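The Grondero Offset
by Yazzie
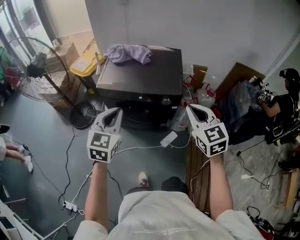
SHORT FICTION / MACHINES

The fault was logged at 4:10 in the afternoon as a calibration error, severity low. It kept that rating until the following March.

Site Grondero was one rented room. The operators stood or crouched wherever the cables allowed and moved the hand-held grippers through the tasks on the sheet: pick up the cloth, fold it once, set it down. The marker cubes gave the position. The software, called Ulero, turned position into motion, and the motion was sent overnight to the arms at Skenesik, where it was learned.

The first sign was a drift of two millimeters in the left hand. The operator who noticed it was told to restart the unit. She restarted it. The drift was gone for 27 minutes and then came back at the same value and in the same direction. She wrote this in the comment field. The comment field was not exported with the data.

By the end of the run the site had delivered 2,053 recordings. A later count found the drift in 1,066 of them. In each case the left gripper closed slightly before the recorded position said it should. The operators had corrected for it by eye. They had done this so steadily that the error statistics improved.

Skenesik accepted the full set. The arms trained on it did well. They folded cloth. They placed cups on shelves and let go at the right moment. On the test bench the left arm reached a little further than it needed to, by two millimeters, and the test bench allowed three.

The incident took place on a packing line. The arm was handing a tray to a worker on the late shift. It extended, waited for the load to change, and did not release. The worker pulled. The arm read the pull as slip and tightened its grip, as it had been shown. The stop button was pressed after 30 seconds. The injury was two fingers, bruised, one of them fractured.

The investigation replaced the gripper motor. It then replaced the force sensor. On the third visit a technician disconnected both and ran the motion with the hand removed. The wrist still made a small correction at the end of each reach, to the left and down. She ran it again at quarter speed and recognized it.

She had made that movement herself for most of a winter, standing over the cables at Grondero with her head bent and her shoulder getting sore. She held out her own left hand beside the machine and reached for nothing in particular. The two wrists turned together.

She changed the severity to high and, under cause, entered: operator. The form asked for a unit number. She left the field blank and went to find the old comments.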